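About Gisum

Gisum is a training and test school for robotic handling. We teach operators, technicians and product engineers how gripping tools behave on objects that are soft, round, shiny or irregular, and we run handling trials for firms that want figures before they buy equipment. The school was founded by Amos Esposito and Anika Kapoor, who had both worked on packing line automation and wanted a place where a tool could be tried on ordinary goods in ordinary rooms.

Our Site

We occupy one building at Wenden. The ground floor holds the machine hall, the tool store and two classrooms. The upper floor is laid out as a set of furnished rooms with domestic fittings, natural light and no fixed machine guarding. Total floor area is 1250 square meters, of which the furnished rooms take up 162.

The furnished rooms are used for hand-guided work. An operator carries the gripping tool, closes it on an object and moves the object to a set place. Course members learn approach angle, closing speed and release on the hand-held tool before they write a single line of motion code. Emmett Tran, who runs the operator course, requires 11 hours of hand-guided practice ahead of the first session in the machine hall.

Open Days

The school is open to visitors twice a year. The July open day is intended for firms and covers the machine hall – cell layout, safety circuits, tool changes. The second is a general open day with demonstrations in the furnished rooms. Visitors are taken through in small groups and may ask the operators to repeat a pick, change the approach or swap one object for another.

Produce handling is the demonstration we are asked for most. Whole fruit and vegetables vary in size, firmness and surface, and a tool that closes too far will mark them. The practice run uses citrus, tomato-type fruit, carrots and leafy greens, placed on plates, in a tray or directly on a plastic sheet over a bed. A bed is a useful test surface. It gives under load, so the height of the object changes when the sheet is pressed, and the operator has to correct for it during the approach.

For round fruit we teach a two-sided grip, with one fingertip on each side of the fruit and the contact points level with each other. If one fingertip arrives early, the fruit rolls. Where two operators work on the same surface, each keeps to one object and calls the pick before closing.

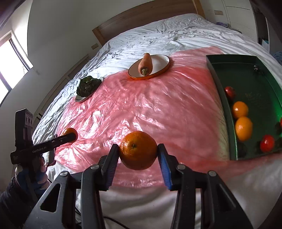 Courses and Trials

We offer three courses: Operator, Technician and Tool Design. Operator is open to applicants with no background in automation. Technician requires a basic electrical certificate. Tool Design is led by Ximena Cáceres and ends with a practical assessment on the student's own fingertip design. More than 600 people have completed a course with us.

Handling trials are run to a written plan agreed with the client. The client supplies the goods, or we buy them to the client's specification. Results are issued as a table of picks, drops and surface marks, with a short note on method. We do not rank suppliers – the client receives the data and makes the selection. Trial work has been carried out for Bagheri and Dondley, among others.

Visiting Us

Places on open days are free but must be booked through the office. Closed shoes are required in the machine hall. Bags and coats are left at reception. Visitors who wish to try a hand-held tool should say so when booking, as sessions are scheduled in advance.

Contact for visits and group bookings: Rochelle Brannigan, School Office, Gisum, Wenden.

Page last revised 11/12/2020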